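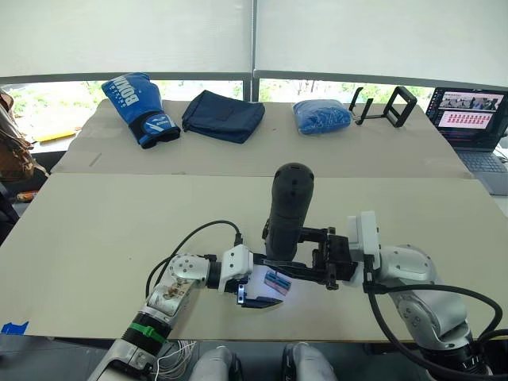
Boxing glove, folded pouch and a blue bundle by the windows.

FLINACH COURT TENANTS' ASSOCIATION
Minutes of the March meeting

The meeting opened at 7:10 p.m. in the ground floor room. Enough members were present to vote. The minutes of the last meeting were approved after "agreed to" was changed to "agreed to look into" under Parking.

1. Water billing

The chair read out the letter from Benon, which wants to put a separate meter in every apartment and bill each household for its own use. The letter says the average household "could see savings of up to 25 percent." A member asked what "up to" covers and whether zero is included. The chair said she had put the same question to Benon by phone and was told that results vary.

The cost is $184 per apartment for the meter and fitting. All 118 apartments would have to take part. The secretary pointed out that the letter says nothing of the monthly reading fee, which appears only on the third page of the sample contract, with no amount filled in.

Two members spoke in favor. They live alone and believe they are paying for larger families upstairs. One of the larger families replied that the leak in the boiler room has run since last summer and that no meter in a kitchen will find it. The chair agreed the leak should be fixed first and said this was also the position taken a year ago.

Moved and seconded: no contract with Benon until (a) the leak is repaired and (b) the reading fee is given in writing. Carried, one against.

2. Pusa app

The management company would like us to report all repairs through the Pusa app. A member who tried it reported a broken hall light and got a message saying the light had been fixed. It had not been. She reported it again and was told the ticket was a duplicate.

Management's representative said the trial was going well. Asked how this was being measured, he said by the number of closed tickets. Several members laughed. He offered to bring figures next time. The association noted that figures were offered last time too.

No vote taken. The paper repair book stays at the front desk.

3. Pretorius Street entrance

The new door closer was fitted in February and the door now shuts hard enough to be heard on the second floor. The installer says it is within its normal range. The secretary will ask whether the normal range has a lower end.

4. Use of the room
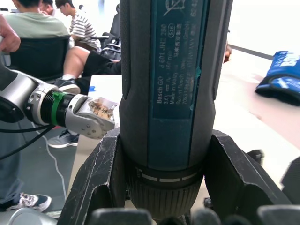
Page last changed: March, 9:40 p.m. (item 4 wording corrected)

Bookings are up, according to the sign-up sheet. The vice chair does not trust the sheet, as the same handwriting fills most of the evening slots and the room was dark on four of the evenings she walked past. Members who book and don't come will be asked to cross their names out. A proposal to charge a deposit was put off, mainly because those present could not agree on who would hold the money.

The blinds are to be left as each group finds them. One member asked why this needed to be minuted. It was minuted last year.

5. Other business

A request for bike racks was received. Management says a survey is planned. The association asked for the racks instead.

Closed at 8:55 p.m. Next meeting in April, same room, time to be posted.

COMMENTS

Third floor, rear: I was the one against on item 1 and I'd like it known that I read the whole contract. The reading fee is blank because they set it by building size. Whether that is better or worse I leave to you.

2B: My app ticket from January was closed this morning. The faucet is still dripping.

Anonymous: Is the door "hard enough to be heard" or hard enough to take a finger off? Somebody should go stand next to it.

2B: I stand next to it every day. The first one.

Flinach Court Tenants' Association | Contact: leave a note in the box at the front desk | © Flinach Court Tenants' Association | Back to top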